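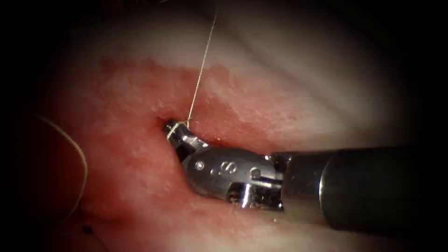
Handout 3: Needle, thread and tissue

Burineck Surgical Skills Unit
Course notes, April intake
Prepared by Ernő Boros

Read before the practical. Bring a printed copy, as phones stay in the lockers. The session runs 40 minutes at the bench, followed by discussion in the Nometti room.

1. The curved needle

A suture needle has three parts: the point, the body and the swage, where the thread is fixed to the needle. Most needles used inside the body are curved, and the curve is described as a fraction of a circle. Half-circle and three-eighths needles are the two you will handle most. A half-circle needle suits a narrow or deep space because it can be turned in and out with a small movement of the holder. A three-eighths needle needs a wider sweep and is more comfortable on the surface.

Points come in several shapes. A taper point spreads soft tissue without cutting it and is the usual choice for bowel, vessel and muscle. A cutting point has sharp edges and is made for tougher tissue such as skin. A reverse cutting point has its third edge on the outside of the curve, so it is less likely to cut out towards the wound edge.

2. Holding it

Grasp the body of the needle with the tips of the jaws, between half and two-thirds of the way back from the point. Stay off the swage, which is the weakest part and bends or breaks easily. Stay off the point as well, because it blunts.

For a standard forehand bite, the needle sits at a right angle to the jaws. Open the angle a little if the space is tight. If the needle swivels when you load it, let go and load again. Trying to correct a poor grip inside the tissue usually makes a larger hole.

3. The bite

Enter with the point square to the surface. Once the point is in, rotate and let the needle follow its own curve. Pushing in a straight line drags the tissue and can bend the needle.

In the picture at the top of these notes, a needle is held at the very tip of the jaws and most of its curve is hidden in or behind the tissue. You will often be working with that little of the needle in view. Before rotating, work out:

- which way the point is facing
- how much of the curve has gone in
- where the point should come out
- where the thread is lying

When the point appears, advance until there is enough body showing to take hold of. Then release, regrasp the needle well behind the point, and rotate it out along the same curve. Do not pull it upwards.

4. The thread

Threads are either absorbable or non-absorbable, and either monofilament or braided. Monofilament slides through tissue with little drag but has memory, so it springs back to the shape it had in the packet and needs more throws to hold a knot. Braided thread is softer and ties well. It drags more, and organisms can lodge between the strands.

Size is written with zeros. A 4-0 thread is finer than a 2-0. Choose the finest thread that will hold the tissue for as long as it takes to heal.

For interrupted stitches at the bench, cut the thread to 18 cm. Longer lengths tangle, and shorter ones leave you without a proper tail by the third stitch. Keep the instruments off the part of the thread that will stay in the tissue. A crushed monofilament can fail later at the crushed spot.

5. Handling tissue

Soft tissue tears before it feels as though it should. Take a firm but light hold close to where the needle will pass, and avoid moving the forceps more than you have to. Each new grip leaves another bruised area.

Keep the surface moist with saline. Dry tissue sticks to the thread and splits at the entry point. If fluid collects in a hollow, clear it before placing the needle so that you can see the bottom.

Tighten until the edges meet and stop there. Blanching around the stitch means it is too tight and the blood supply is being squeezed.

6. Common faults

Bites too shallow: the stitch pulls through when tied.
Uneven depth on the two sides: one edge rides over the other.
Needle held too far back: it bends during the turn.
Needle left unattended: tell the demonstrator at once if you lose sight of it. Work at that station stops until it is found.

7. Bench task

Place a row of seven interrupted stitches in the Pillai block, then a short continuous line beside it. Tie each knot square and trim the tails evenly. All needles go into the sharps container before gloves come off, and needles are counted out and back in by the demonstrator.

Write up your results on the back of this sheet, with bite depth, spacing and any stitch you removed. Bring it to the discussion.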